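Home | Contents | Previous chapter | Next chapter | Glossary

Chapter 8
Taking the Robot Out of the Lab

By Nestor Yap
Revised in June

By this point in the course you have a robot that behaves itself. In Chapter 7 you set the two arms to work over a bench you had measured and wiped down, with blocks on it that you had probably painted yourself, and if your team is anything like the teams I have taught at Rollamcombe over the years, somebody gave the robot a name the first time it stacked two of them without a wobble. Good! Enjoy that feeling for an evening or so, and then get ready to carry the thing into a living room.

The house visit is the part of the course that former students still write to me about. Each team spends an afternoon in an ordinary home, with the family's permission and usually with the family there too, and runs the same software that worked so nicely in the lab. The assignment sounds small: pick up an object, put it down somewhere sensible, and write down what you learned. I set it up that way on purpose, and I have never had a team come back and tell me it was too easy.

Think for a moment about what a room in daily use asks of a robot. People put things where they are handy. A shelf fills up with presents, the snack jars end up next to the homework, and a charging cable runs from wherever the outlet is to wherever the person happens to be sitting. Your planner knows none of this. It sees surfaces, edges and lumps, and it has to decide which of the lumps may be touched, which must be left alone, and which of them is a person's foot. 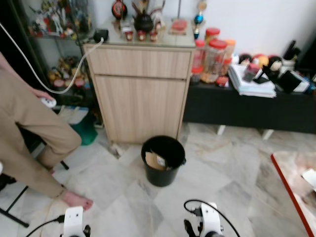 Figure 8.1. A home workspace seen from the robot's head camera. Trace the path of the white cable before you read on.

When I show this view in class, most students go straight to the teapot and the three little red cups, and I can't blame them, since small things in a row look like a grasping exercise waiting to happen. But I would like you to start with the cable. It hangs in a long loop, and it ends at a device in someone's hand. An arm that swept through that loop could tug on the device and on the adapter as well. In the vocabulary of Section 8.2 this is a linked obstacle, meaning that moving one part of it moves another part you weren't watching. Clear plastic jars, like the ones with red lids on the long black table, bring a different kind of trouble, and we will get to them in Section 8.3.

A word about our example teams. The exercises in this chapter follow two of them, Tiltov and Kolport, whose names you may remember from the gripper calibration project. Tiltov likes to plan everything first. Kolport likes to try something and see what happens (their lab notebook has coffee on nearly every page, and I am fond of it anyway). They worked from the same starter code, the Vasylenko package, and they made quite different choices about the order in which to attempt a tabletop.
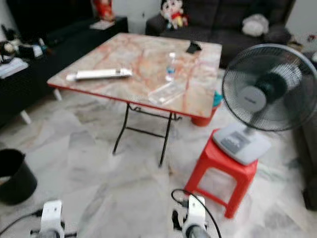
Figure 8.2. A folding table with several candidate objects. Which would you attempt first?

Tiltov chose the remote control. It lies flat, it is long and pale, and it can be gripped across its narrow side, though the patterned tabletop behind it makes the outline harder to find than you might expect. Kolport wanted the water bottle, on the grounds that it stands upright and gives the fingers plenty of room. Both answers can be defended. Before you defend yours, consider what lies just in front of the bottle: a flat, transparent container whose edges catch the light. A depth camera may well read such a thing as a hole or as nothing at all, and an arm coming in low could push it along without ever knowing it was there.

Look, too, at the table itself. Folding legs can shift when the top is pressed, so a descent speed that was fine on your lab bench may need to come down.

Before going on to Section 8.1, sketch the tabletop in your notebook and mark one approach direction for each object. Keep the sketch. You will want it again for Exercise 16.

Contact the author | Copyright Nestor Yap | Back to top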